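Research News: Learning to Handle Clear Glass from Fewer Demonstrations 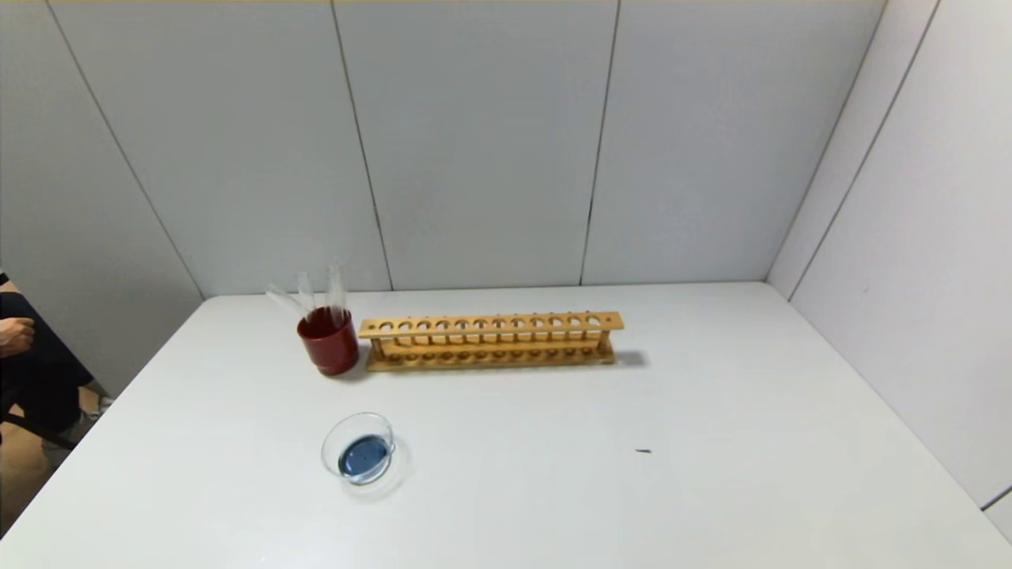
Transparent objects remain among the most difficult items for a robot to pick up, and the Manipulation Group at the Leltmont Institute has spent the past year on a training method intended to make the task more manageable. Depth sensors often fail to register clear glass, returning the distance to whatever lies behind it, and a policy trained on such readings tends to close its fingers too early or in the wrong place. The group's benchmark task uses a small set of ordinary laboratory items: three glass test tubes standing in a dark red cup, a wooden rack with a single row of twelve holes, and a petri dish of blue liquid set nearer the front of the table. The robot must take each tube from the cup and place it upright in the rack without disturbing the dish. Against light gray walls the tubes show as little more than pale outlines and bright edges, and the method was designed to work from exactly this kind of evidence.

The approach, named Bustia, was developed by Ruaridh Yule and Noura Hijazi and is described in a paper now available through the Institute's publications page. Bustia does without depth readings altogether. It takes color images from a head-level viewpoint and learns, in a first stage, to predict where the rim and the axis of each tube lie. In the second stage these predictions are passed to a policy that selects the arm's next short movement. The two stages are trained separately, so that the first can be improved or replaced without collecting new demonstrations for the second.

For the reported experiments, the group collected 1608 demonstrations by teleoperation. The position of the cup, the lean of the tubes and the placement of the rack were varied between demonstrations, and the petri dish was moved to a new position at the start of each session. Operators were asked to work at a natural pace and to keep unsuccessful attempts in the record, with a note marking the point at which the attempt was abandoned. These notes were later used to train a simple check that allows the policy to withdraw and try again.

The evaluation consisted of 50 trials, each beginning with a layout that did not appear in the training data. A trial was counted as successful only if all of the tubes were standing in the rack at the end and the dish had not been touched. Bustia completed 68 percent of the trials under this rule. A comparison policy trained on the same demonstrations, but without the rim and axis stage, performed considerably less well, and most of its failures occurred at the first grasp.

The remaining failures of the new method are of a different kind. In the majority of them the tube was lifted cleanly and then lowered slightly to one side of the intended hole, where it came to rest on the upper rail. Dr. Hijazi attributes this to the view from the head, in which the gripper hides the lower end of the tube during the final part of the movement. "The grasp is now the more reliable half of the task," she said. "Insertion is where we expect to spend our time this year."

The authors also report a limitation concerning steeply leaning tubes. When one tube crosses in front of another, their edges overlap in the image and the first stage may assign a rim to the wrong tube. The policy usually recovers after withdrawing, but the additional attempts lengthen the trial. Dr. Yule has proposed taking 2 images from slightly different head positions before each grasp – a change that would require no new equipment – and early tests of this arrangement are under way.

Work on the next version will extend the benchmark to include stoppered tubes and a second rack with wider spacing. The group also plans to examine whether the first stage can be trained on glassware it has not previously handled, using images alone. Computing time for the project was provided under the Papadakis program, which has been renewed for a further term.

The layouts, the scoring rules and the full set of demonstrations will be released to other laboratories in August. Groups wishing to run the benchmark on their own equipment before that time may request the preliminary files from the Institute's research office. Dr. Yule and Dr. Hijazi will present the results at the internal seminar on Tuesday, and staff and students from all departments are welcome to attend.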